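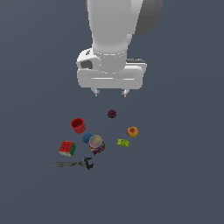 Start position of the Gitach cell in simulation. Fingers open, all parts on the floor.

The Gitach cell: setup and care of the simulated station
Text and renders: Khang Quan, Skurmont, Pedgate office

Gitach is our picking cell for mixed small objects. It has one arm, one two-finger gripper and a flat surface without walls. On this page I show the simulated station only. We use it to check every change in the gripper settings before the change goes to the workshop. I took over the station in November from a colleague who moved to another department, and I have written down what I had to learn, so the next person can start faster.

All views come from the simulator, with the standard gray floor and the standard light. I leave the light flat. With strong shadows the pictures are nicer, but small errors in the position of the fingers are more difficult to see.

Starting the station

The arm must come to its home pose first, and only then the objects are loaded. If you do it in the other order, the hand can appear inside an object, and the physics engine pushes this object away with great force. In my first week the cube flew out of the work area in this way and I was looking for it in the wrong settings file for one whole morning.

My order at start is this:

Load the arm and wait for the home pose.
Open the gripper completely.
Load the floor, then the objects.
Let the physics run for 200 steps without any command.
Save the object positions as the start state.

The waiting time in the fourth step was shorter before. The wrench and the fruit need it most. The wrench is long and settles on its jaw and its handle, and the fruit likes to roll a little. When the start state is saved too early, every later run begins with a small movement and the grasp results cannot be compared.

The object set is a mixed one on purpose. We have round things, things with edges, a ribbed cup, a can with a printed label and the wrench with its rough metal surface. A gripper setting that works only for a cube is not useful for our customers.

Adjusting the fingers

There are 26 parameters in the gripper file. Please do not be afraid of this number. Most of them describe the shape and the weight of the hand and should stay as they are. The ones I change in daily work are the closing speed, the closing force, the friction of the pads and the distance at which the fingers are considered closed.

I begin always with the closing speed. A hand that closes too fast touches the object with one pad first, and the object turns before the second pad arrives. For a box this is often no problem. For a round object it decides the grasp. After the speed I set the force, in small steps, and I write each value in the log with my initials. The pad friction I change last. It is tempting to make it high, then nearly every grasp is good in the simulator, but in the workshop the same grasp will fail.

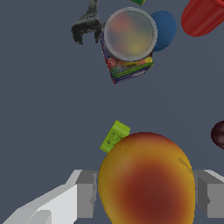 Grasp check with the large yellow and red fruit, one pad on each side.

For the grasp check I look at the contact on both pads. In the contact viewer (menu Szabo, it has the name of our old plug-in) each pad gets its own curve. The two curves should rise close together. When the left one comes clearly earlier, the hand is not centered over the object and I correct the approach point. I do not correct it with more force.

The close view is also good for a second question, namely what else is near the fingers. When they open again they need free space on both sides. In the planner there is a margin for this and I keep it at 2 finger widths. A smaller margin makes the cell quicker, but then a neighbor object can be touched at release, and a touched object means that the start state is no longer valid.

Regular care

A simulated cell does not collect dust, but it does need care. The files become old. The object models are changed by other teams, somebody makes the mesh of the can finer, and the next day the station is slow. I have these habits:

Before each series I compare the version of every object model with the list in the project folder.
After 700 grasps I reload the complete station and do not only reset the arm. Small rounding errors in the joint values add up over a long series.
After any change of the arm model I check the zero position of the wrist. It was wrong once after an update, by a small angle, and all our grasps were turned by this angle.
The log files go to the Pedgate server in the evening. On the local disk I keep only the last series. 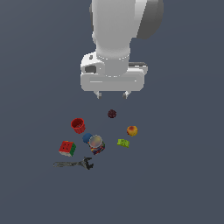
Hand open above the floor with nothing between the fingers. I compare a view like this one with the saved start state.

The comparison is simple. I put the two views in two windows and switch between them. My eye finds a moved object quicker than it finds a wrong number in a table, although I check the table also. I look first at the dark spiky ball, it is small and lies nearest to the gripper. Then I go to the blue ball and the can, which are close together, so that a small push on one of them can move the other.

If something has moved, load the saved start state again. Please do not move objects by hand in the editor. The editor rounds the positions, and then you have a new start state which looks the same but is different.

Questions about the station can be sent to me at the Pedgate office. For the real cell please write to the workshop, they have their own maintenance plan and I do not keep a copy of it.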